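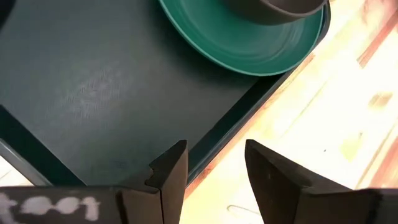 Bowl and plate on the service tray, wrist camera view. Photo: Trallness Student Robotics Project

Student Team Presents Two-Arm Tray Setting Project at Heywood

HEYWOOD – The student robotics project at Trallness Technical College has released the task rules, scoring sheet and control software for its two-arm tray setting exercise. The release covers the work of the second-year automation class and sets the terms for the Zurholm Student Manipulation Challenge, in which the class will enter two teams.

The exercise uses a pair of table-mounted arms and ordinary tableware. A team must arrange a plate, a bowl, a mug and cutlery on a serving tray according to a printed layout. The arms may work in turn or at the same time. An item counts as placed when it is released, stands without support and lies inside its assigned zone.

Tableware was selected by the class after a comparison of several household tasks. A plate has a low rim and must be approached at a shallow angle. A bowl can be gripped at the rim, but it tilts if the fingers close off center. Cutlery lies almost flat on the table and gives the fingers little to hold. The three cases call for different approach paths, and students are required to document each path separately in the project log.

"The parts are cheap, and the failures are easy to read," said Naomi Barasa, instructor for the automation class. "When a spoon is released at the wrong height, the log shows the height and the student can find the line of code or the training run that produced it."
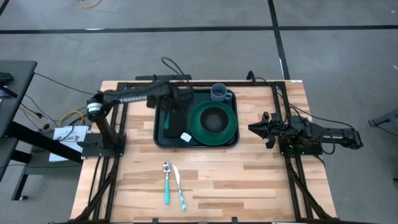 Each attempt is limited to 3 minutes. The clock starts when the first arm leaves its rest position and stops when both arms have returned to it. A team may request one restart per round. Touching an item by hand during an attempt ends that attempt, and the score up to that point is kept.

Scoring is based on placement, orientation and order. Placement is measured from the center of the item to the center of its zone, with a tolerance of 15 millimeters. Orientation applies to cutlery and to the mug, whose handle must point in the direction given in the layout. Order applies only where one item sits on another, as with a bowl on a plate. Speed is used to break ties and carries no points of its own.

Contact between the two arms is recorded as a fault. Teams may prevent it with a fixed division of the table, with a shared schedule or with a collision check running during motion. The class tested the fixed division first. It was simple to program but left items near the center line out of reach of one arm, and a team using it had to plan its pickup order around that limit. The released software includes the shared schedule as the default and leaves the collision check as an option.

Control is handled by Ukomer, a software package written and maintained by students of the college. Ukomer reads the joint positions of both arms, stores the camera views from the wrists and from the fixed positions, and writes all of it to a single time-stamped record. A recorded attempt can be replayed at reduced speed. The current version adds a check that refuses to start an attempt when any camera stream is missing, a change requested after several records were found to be incomplete. 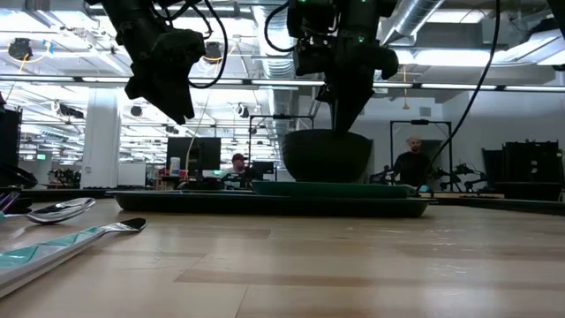 HEYWOOD, 05/03/2019 – Registration for the Zurholm Student Manipulation Challenge is open to teams from secondary schools, technical colleges and universities. Teams may use any arm with a parallel gripper, provided that each finger opens and closes under software control and that the arm can be stopped by a hardware switch within reach of the operator.

Entries are accepted in two classes. In the operated class, a student guides the arms through the full task and is scored on the result. In the programmed class, the arms must complete the task with no input after the start signal. Teams entering the programmed class are required to submit a set of 200 recorded attempts with their entry, including failed ones. Records with failed attempts removed will be returned to the team for correction.

"We ask for the failed attempts to be labeled with the step at which they stopped," said Visitación Cordero, who coordinates the challenge. "A team that knows its grasp fails at the bowl rim has a defined problem to work on. A team that only keeps its good runs does not have that information."

Layouts for the final round will be published in December. They will use the same categories of item as the practice layouts, in positions the teams have not worked with before. Plates and bowls may differ in color and diameter from the practice set. Trays will have a raised rim.

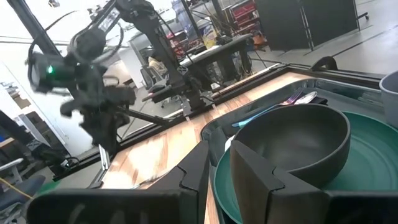
Grippers beside the bowl, with cutlery along the far side of the tray. Photo: Trallness Student Robotics Project

Participating schools must name one instructor who is present whenever the arms are powered. Students working at the table are required to complete the college's safety unit or an equivalent course. Loose sleeves, lanyards and open drinks are not permitted inside the marked work area during an attempt.

The task rules, the scoring sheet and the practice layouts are available free of charge from the project office. Ukomer is supplied with an installation guide and a sample record. Schools without their own arms may apply for bench time at Heywood, subject to the class timetable.

About the Trallness Student Robotics Project
The project is part of the automation program at Trallness Technical College. It is open to enrolled students from the second year and covers manipulation, motion planning and data recording.

Press contact
Visitación Cordero
Project Office, Trallness Technical College, Heywood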